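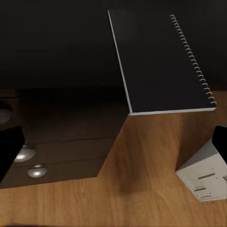

Spiral-bound, plain black cover.

The March water bill from Jeltwood was 519 gallons higher than the one before it. Same household, same number of showers, no guests, garden hose still drained for the winter. At our rates the difference was a few dollars, and I would have let it go if the next bill hadn't come in at almost exactly the same level. A one-time jump can be a long weekend of laundry. A step that stays is a leak.

I divided the excess by the days in the billing period and got 17 gallons a day, or a little under three quarters of a gallon an hour. That number was useful later, so I wrote it at the top of a page and boxed it. A faucet dripping once a second loses several gallons a day. A toilet with a stuck flapper can lose hundreds. Mine sat in the awkward middle: too much for one slow drip, too little to hear from another room.

What follows is the procedure I ended up with after doing it in the wrong order twice.

Reading the meter

Our meter is in a pit near the sidewalk, under an iron lid. It has a mechanical register with a sweep hand and a small triangle that spins whenever any water goes through. The triangle is called the low-flow indicator on most meters and it is the most sensitive instrument you own for this job. It is also very easy to misread. At our leak rate it doesn't spin in any obvious way. It creeps, and if you look for five seconds and leave you will conclude that nothing is moving.

So take readings over time. I used 20 minutes for each test. Write down the sweep hand position, wait, write it down again. During that interval no one can run a tap, the ice maker has to be off (lift the arm or use the switch), and the softener must not be regenerating. Put the humidifier on the list too if it is plumbed to the furnace. I forgot the humidifier on the first evening and had to throw out every reading on the page.

Expected movement at 17 gallons a day over one interval is just under a quarter of a gallon. The smallest marks on my register are tenths. Two and a bit marks is enough to see, and not enough to argue over decimals. If your leak is smaller, use a longer interval. Overnight works well if everyone agrees about the toilets.

Split the system in half

The first test that matters is closing the main shutoff inside the house and reading the meter again. If the register still moves, the leak is between the meter and the house, and the fix involves a shovel. If it stops, the leak is inside.

This assumes the shutoff closes fully. Ours is an old gate valve and it doesn't. With the handle turned down hard, the kitchen tap still gave a thin stream. That made my first two evenings of readings worthless, as I had recorded movement with the valve "closed" and spent a day pricing service line replacement.

I had the gate valve replaced with a quarter-turn ball valve, made by Druma, bought over the counter at Buthelezi Supply. I don't have an opinion on the brand. It has a full port and the handle clears the joist. I had a plumber sweat it in, as the copper is close to framing and I did not want to hold a torch there. The visit cost more than a year of the leak would have. I count it as a separate repair that was overdue.

With the new valve closed, the kitchen tap ran dry and the register stopped completely. Leak inside the house. That result alone justified the valve.

Pressure decay

The meter tells you the rate. A gauge tells you faster whether a section holds. The kind you want threads onto a hose bib or the laundry tap and reads in psi. With the main closed and every fixture off, the plumbing is a sealed volume, and since water hardly compresses, even a tiny loss pulls the needle down quickly.

Mine fell 20 psi in the time it took to walk upstairs, check the toilets, and come back. A tight system should hold for much longer than that. There are two complications.

The first is the water heater. If it fires during the test, the water expands and the pressure climbs, which hides a small leak or makes a sound system look strange. Set it to vacation mode and let things settle before you start.

The second is the expansion tank, if there is one. It has a bladder full of air and works as a reservoir, so the needle falls more slowly for the same leak. You can't compare the decay in a house with a tank against the decay in a house without one. You can compare one test against another in the same house, and that is all I needed.

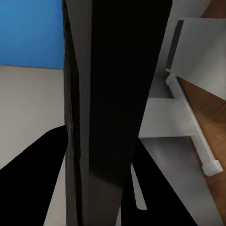
Once you have a decay you can repeat, close off one branch at a time and run it again. I went in this order: upstairs toilet, downstairs toilet, washing machine, dishwasher, both bathroom sinks, kitchen sink, humidifier, softener. After each one I reopened the main to bring the pressure back, closed it, and timed the drop. Always start from the same pressure. The loss through a small opening depends on the pressure behind it, so a test that starts low will look better than it should.

I had started with the toilets because they are the usual cause. I had also done the dye test on both: food coloring in the tank, wait, look in the bowl. Both were clean. A dye test only checks the flapper and the flush valve seat, though. It says nothing if the tank is overfilling and water is going down the overflow tube in a thin sheet. Take the lid off and compare the water level with the top of the tube. Mine were both fine, and isolating them changed nothing.

Neither did the washing machine, the dishwasher, or any of the sinks. Several of the small angle stops had not been turned in years, and one of them began to weep at the stem after I reopened it. Snugging the packing nut fixed it. Expect to cause at least one new leak while looking for the old one, and keep a towel at each stop.

The softener

The softener has a bypass, two lever handles on the back. I put it in bypass, brought the system up to pressure, closed the main, and the needle stayed where it was. I made tea and it was still there.

A softener sends water to a drain during regeneration. Between cycles the drain port should be shut. In ours, a seal inside the control valve had worn, and water was passing to the drain all the time through a small hose into the standpipe behind the laundry tub. The hose ends below the rim, so there was nothing to see from the front. I pulled it out and held it over a measuring cup. It filled at a rate that agreed with my boxed number closely enough that I stopped looking for a second leak.

The repair was a seal and spacer kit. Buthelezi didn't stock it and had to order it in. Replacement means relieving the pressure, pulling the piston, hooking out the old seals one at a time, and putting in the new stack in the same order. Lay the old parts out in sequence as you remove them. Use silicone grease and not petroleum jelly, which swells some rubbers. I also replaced the brine line screen since it was in the kit.

I fitted the seals on 15th June, a Monday. The register showed no movement over a full interval that evening, and none over the following night.

Record keeping

I first entered the readings in Vuvska, the little spreadsheet I wrote for the gas and electric meters. It wants one reading a day per meter and interpolates anything it is missing. For this it was the wrong tool. It smoothed out exactly the short intervals I cared about, and I kept having to dry my hands to type.

Paper was better. The columns I settled on are start time, start reading, end time, end reading, which valves are closed, and a wide one for remarks. The valve column matters most. On the first evening I left it out, and by the next day I had a page of numbers with no idea which state of the system any of them belonged to. The remarks column is where I found the humidifier mistake: I had written "furnace on" next to one reading without thinking about what it meant.

I now take one overnight reading a month, last thing before bed and first thing after getting up. So far the difference has been zero every time except once, which was the ice maker.

Still open: the pressure at the laundry tap reads higher at night than I would like, and I suspect the regulator is creeping. That may be what wore the seals. I have ordered a gauge with a maximum-reading hand and will leave it on for a week.

Comments (4)

pitlid says:
Good point on the gate valve. Mine passed water for years too. I'd add that the pit can be flooded after rain, so bring a cup to bail and a rag for the register glass.

Anonymous says:
Did you check softener hardness settings after the rebuild? Mine lost the time of day when I unplugged it and started regenerating at dinner.

Reply from the author:
It kept the hardness setting but lost the clock. I reset it to two in the morning. I should have put that in the post.

slowdrip says:
nearly 20 years in this house and I have never once opened the meter lid. Went out tonight. Triangle is moving. Thanks, I think.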